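Budgeting for a second gripper, what am I forgetting?

Posted in Equipment & Buying, Feb 20, 2020

We have one arm and one gripper and we want a second gripper before June. Job is clearing drinkware, cups mostly, all see-through stuff. I have a quote from Nerham for the two-finger one and the number looks fine but I got burned last time on the extras. Spare pads, screws, mounting plate, none of it was in the price. Our current one is black plate linkages with a tapered fingertip pad, and I'd like to stay close to that so we don't redo everything.
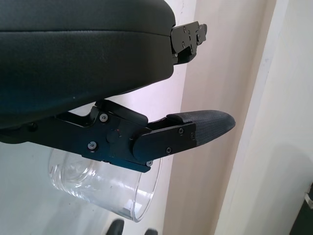 What I need to know

How many spare pads do you buy up front? Is the padded cover worth paying for? And does anybody budget for breakage or just eat it?

plesau_shop

Pads: buy 16. Nerham charges the same shipping for one or a whole bag, so get it over with. We paid 282 for pads, a screw kit and the adapter plate together, put that on its own line or purchasing will cut it. Padded cover yes. Ours gets bumped into door frames constantly and the cover is a lot cheaper than a new finger.

Check the pad texture too. A fine grippy pattern is what you want on anything smooth, and it's the first thing to go. When it starts looking shiny swap it.
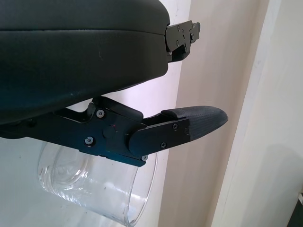 Also ask for the bolt pattern in writing befor you sign. We didn't, and the plate that came was for the older wrist. Lost 2 weeks waiting on the right one. Virngate sells a plate that fits both but they only ship to business addresses.

fangfan

just get the Fang one, way cheaper

plesau_shop

Fang pads are glued on, you can't change them. Fine for boxes I guess.

tall_order

Agree on a separate line for spares. For breakage I put in 70 a month for cups and that has covered it so far. Buy cheap ones for practice and keep the good glasses for later. And get a small screwdriver set that stays with the arm, ours walks off every week and then teh whole thing sits. Can't help on the cover, never had one. How long is your quote good for? Mine ran out while I was still waiting on approval and I had to start over.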